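Ma check-list avant mise en ligne – site vitrine Dudlow, novembre

Je refais le tour à chaque changement de thème, et je vous laisse mes remarques en vrac à côté des points. Le thème, c'est Stindix, avec la surcouche de Bogdan Nedelcu pour les menus.

1. Sauvegarde complète (fichiers + base) : OK
Faite à 15 h, copiée chez Skaltel. J'ai testé la restauration sur un sous-domaine, ça passe.

2. Certificat et redirection https : OK
Il restait une vieille adresse en http dans le pied de page, corrigée.

3. Extensions à jour : À REVOIR
J'en ai trouvé 35, presque 600 Mo avec leurs caches ! Iulian Avram jure qu'il se sert de toutes, moi j'ai des doutes. On en reparle avant la bascule.

4. Comptes administrateurs : OK
Il en reste 2, Iulian et moi. Le compte « test », supprimé (enfin).

5. Formulaire de contact : NON
Le message part bien mais arrive dans les indésirables. SPF à vérifier chez l'hébergeur.

6. Affichage mobile : OK, avec réserve
Le menu recouvre le logo en mode paysage. Bogdan est prévenu, c'est une histoire de marge dans sa feuille de style.

7. Poids des images : OK
Tout est passé dans Manole, compression moyenne. J'ai essayé la forte, c'était moche sur les dégradés.
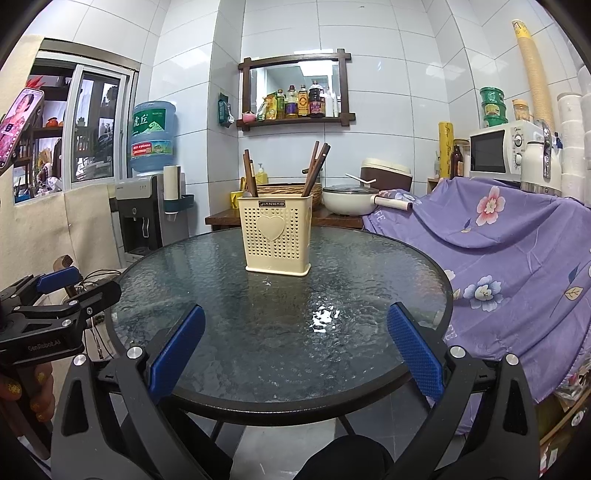 8. Balises titre et descriptions : À REVOIR
Trois pages portent le même titre, je m'en occupe ce soir.

9. Page 404 : OK
Elle renvoie vers l'accueil et la recherche fonctionne – j'ai juste changé la police.

10. Bandeau cookies : NON
Le bouton « Refuser » ne fait rien sous Firefox. Tant que ce n'est pas réglé, je ne bascule pas.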